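Wirport is a plain-text list of 500 household words in Estonian, Hungarian and Portuguese, each with an English gloss. The words were picked by Aivar Ots, Mariann Kozma and Conceição Azevedo.

## Files

- `words.csv`: one word per row, UTF-8
- `notes.txt`: remarks on 41 words with no close English match

Nouns are given in the singular. Regional forms go in the last column, separated by semicolons.
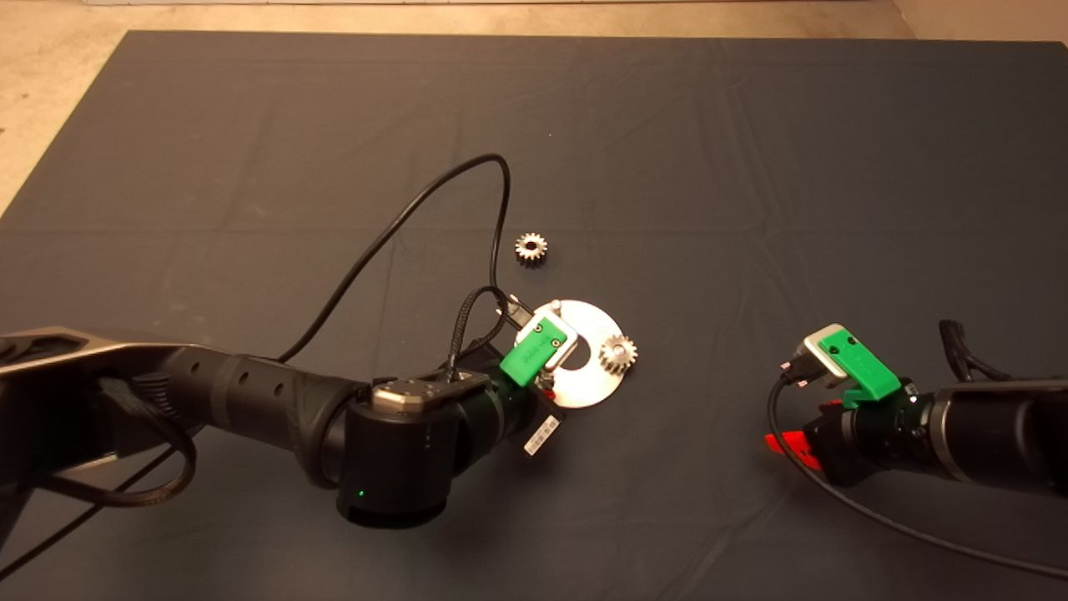
**Can I add another language?**
Send a CSV with the same row numbers to Selorm Aryee, and have 2 fluent speakers read it first.

## Known problems

The Portuguese kitchen terms mix European and Brazilian spelling. Fixes are planned for March.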